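The Yellow Counter

Reading time: 5 minutes
Last updated: Thursday, May 15, 2025

The Kandlow shop had been closed to customers for two days when Nii Dramani came in to pack it. He had the keys, a roll of clear tape and a list that ran to 241 lines. His sister had typed the list. She had run the shop for six years, and now she was in Binley with a new job and a flat that had no room for anything.

He started with the boxes. They had come from the hardware place across the road, and he stacked the ones that were already full on the left, against the wall. The flat ones he leaned by the door. He wrote on each box with a thick marker, on the top only, and by the fourth box he saw that this was a mistake. Once they were stacked he could not read them.

He took them down and wrote on the sides.

At ten his sister called.

"How far are you?" she said.

"Line 31."

"That's the cables."

"I know it's the cables."

"Don't mix the long ones with the short ones. Kyei wants them separate."

Kyei was the shop in the next town that was buying the stock. They were paying a fair price for most of it and nothing for the rest, and they were sending a van at four. Nii said he would keep the cables separate. He had already mixed them. When she hung up he tipped the box out on the floor and sorted it again.

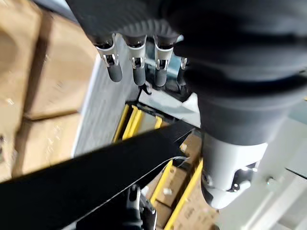 The yellow rack was not on the list. He looked for it twice, under R and then under F for fixtures, and it wasn't there. He remembered the Saturday they had brought it home from a bakery that was closing. It had ridden on the roof of their father's car with a blanket under it. Their father had driven the whole way at the speed of a bicycle, with his arm out of the window, holding on to one of the bars as if that would help.

He sent her a message. Is the rack going to Kyei?

She didn't answer. He went on with the packing.

By noon he had done the shelves along the back and most of the drawers. The drawers were slow. Each one had a layer of stock on top, and under that a layer of other things - receipts, a comb, a birthday card nobody had signed, a bag of screws from a shelf that had fallen down in February. He put the screws in his pocket. He put the card in his bag. The receipts he read for a while, standing up, and then he threw them away.

She had sold a lamp for 70 to a man who wanted it that same hour. She had written "very pleased" next to it. He had not known that she wrote things like that on receipts. He took the bundle back out of the trash and went through it again, but there was only the one.

He ate his lunch on the step outside. A woman with a stroller stopped and asked if they were opening again.

"No," he said. "They're moving everything out."

"I bought my clock here," she said. "It's still going."

He said he would pass that on. She asked what would be in the place next, and he said he had heard it was an office. She looked in through the glass for a moment and then went on up the road.

The counter was the last thing. His sister had chosen it herself from a catalog, a Jerno, and it was so bright that the first customers had made remarks. It had been line one on the list from the start, and he had left it because it was heavy and because it still looked like a shop as long as the counter was there. He wiped the yellow top with a wet cloth. He ran the corner of the cloth along the grooves in the edge, where the dust had gone in, and had to do it one groove at a time.

His phone buzzed. Keep the rack, she had written. I'll find somewhere for it.

You have no room, he wrote.

I know.

Then, a minute later: Is the strip still lit?

He looked at the back of the counter, where the light ran along it. She had always been the last one to switch it off. When he was in school he used to wait for her outside, and he knew she was coming when the window went dull.

Yes, he wrote.

Leave it on till the van comes.

He did what she said. He taped the last box and carried it to the others. He crossed out line 166, which he had missed, and then he sat down on the floor with his back to the wall. It was twenty to four. There was nothing on the list except the counter. He took the screws out of his pocket and looked at them and wondered which shelf they were for.

At five to four he heard the van back up to the door. He got to his feet and propped the door open with a box. The driver was younger than he had expected. He had a strap over one shoulder and he looked past Nii at the counter.

"Is that the one?" the driver said.

"That's the one," Nii said. "Give me a minute. I have to get the light."

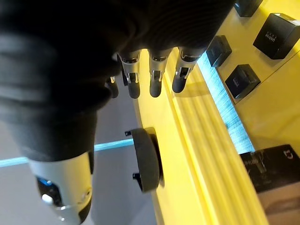 Comments

Marta: My aunt had a fabric shop and I helped clear it out one winter. The drawers took longer than everything else put together. I still have a tin of her buttons that I never use.

oldbrick: Did she ever get the rack into the flat? I want to know where it went.

Tess L.: I liked that he went back through the receipts. I would have kept the lamp one.

Pell: Always write on the sides of the boxes. I learned it the same way he did.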